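The drying rack wars

Somewhere in the last few years the dish rack stopped being a thing you bought at the hardware store and became a thing people had views about. I blame the wooden ones. They turned up in the sort of kitchen where the tea towels are linen and the dish soap has been poured into a brown bottle, and now I can't visit a friend without being told what theirs is made of.

I've owned four racks as an adult. One was white plastic-coated wire that bled rust from every joint. One was stainless and so wide that the cutting board had to live on top of the fridge. The third folded flat, mostly when it had glasses in it. The fourth, bought in December with a gift card I'd been saving for something better, is wood, and it cost me 38 dollars. I wanted to dislike it.

The sales pitch for wood goes something like this. It's kind to your dishes, it looks warm, it breathes. I asked Lalit Agarwal, who has repaired and refinished kitchen furniture for 29 years out of a shop called Nigam, what breathing means when we're talking about a dish rack.

"It means it gets wet," he said.

He isn't against them. He has one at home, and he oils it when he remembers, which by his own account is twice a year. What bothers him is the language. Wood takes in water and gives it back, and if you don't let it give the water back, you get black spots where the uprights meet the rails. He showed me one a customer had brought in to be saved. The top half could have gone in a catalogue. The bottom looked like something off a pier.
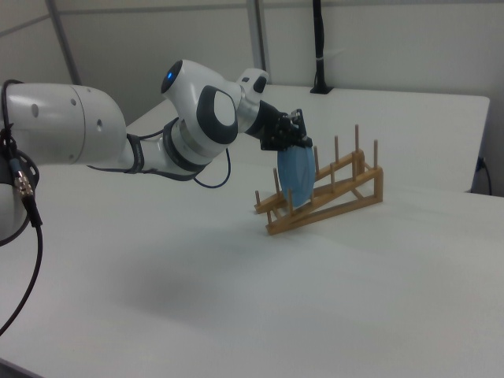 Plates are the honest test of any rack, and they're where I've changed my mind a little. A plate wants to stand up. Left flat on a towel it holds a puddle underneath, and leaned against a toaster it's one slammed cupboard from the floor. Wire racks tend to hold plates at whatever angle the wire has been bent to by the last heavy pot, so you end up with a row of them slouching like kids at assembly. A wooden rack does better. A blue plate set upright in one, out on a plain white tabletop, makes the case for the design better than any brochure, and it makes me wonder how much of the trouble at my own sink comes from everything I cram in after the plates.

Bimla Dubey would say most of it. She runs evening classes in small-kitchen housekeeping, a job title I assumed was a joke until I sat in on one. There's a waiting list. She opened by asking us to take everything out of our racks when we got home and put back only what had been washed that day. A man near the window laughed and then went quiet.

Her rule is that the rack is a stop on the way to the cupboard and should be bare by bedtime. I find this hard to believe of anyone with a job, and I told her so. She said she has two jobs. I tried it for a fortnight and managed it on nine nights, and I'll concede that the kitchen looked better on those mornings. Whether it looked better enough to justify putting away forks at 11 p.m. is between me and the forks.

Then there's the question of where the thing should sit. The usual spot is hard against the sink, one end jammed under the windowsill, and the usual result is a damp strip of counter that doesn't see daylight until you move house. Trinidad Salcedo, a kitchen fitter who spends her working days being asked for more counter, thinks people decide this backwards. They buy the rack, find it doesn't fit, and then call her. She has been asked to shift a tap to make room for a draining tray. She talked the client out of it and lost the job to someone who didn't.

Her advice is to mark out the rack's footprint with masking tape and live with the tape for a week before buying anything. It's sensible and slightly maddening, like most of what fitters say. I did it after the fact and discovered that my rack takes up the only stretch of counter where I can roll out dough. It now sits at an angle in the corner, and I bang my elbow on it when I reach for the kettle.

The trade has noticed all this fussing, of course. Atlow sells a wooden rack with a matching tray, a matching cutlery cup and a matching bottle of oil, and the oil costs nearly as much as the cup. Dokby has gone the other way, with a bare frame and no tray at all, on the theory that you'll put a towel under it. I tested both. The Atlow tray collected water beautifully and then kept it, because the lip is too high to tip without taking the whole rack to the sink. The Dokby needed a dry towel every day and I ran out of towels. Edin Grgić, who buys housewares for a shop called Gesia, told me he stocks three kinds and uses none of them. He dries by hand, straight from the basin, as his father did. I asked if he mentions this to customers. He changed the subject to colanders.

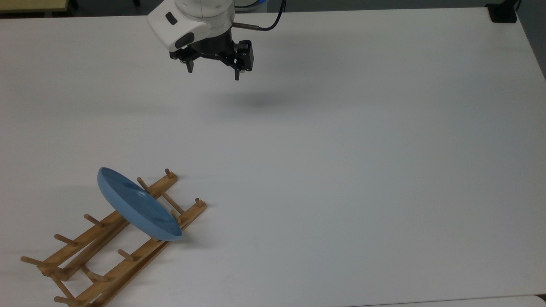 Does a wooden rack have to be oiled at all?

It depends on the finish. A rack that came varnished or lacquered won't take oil until that coating wears away, and anything you rub on will sit on top and go sticky. Bare wood does benefit from a food-safe mineral oil, put on thinly when the rack is fully dry, left overnight and wiped off in the morning. If water still beads on the rails, leave it alone.

That's Agarwal's view, and it's a good deal less work than the leaflet that came with mine, which wanted oil monthly and never explained why. I suspect the explanation comes in a small brown bottle.

My neighbour Narendra Bhardwaj takes a harder line. He has used the same wooden rack since he moved in, has never oiled it, and stands it on its end beside the back door every night so the feet can dry. It's gone grey. One dowel has been replaced with a length of chopstick. He paid next to nothing for it at a school fair and is baffled that I'm writing an article.

I went over to look at it properly, turned it upside down on his step and checked the joints for black spots. There were a couple, small ones. My own, oiled on schedule and much admired by visitors, has more. I've started standing it on its end at night too, though so far I haven't told him.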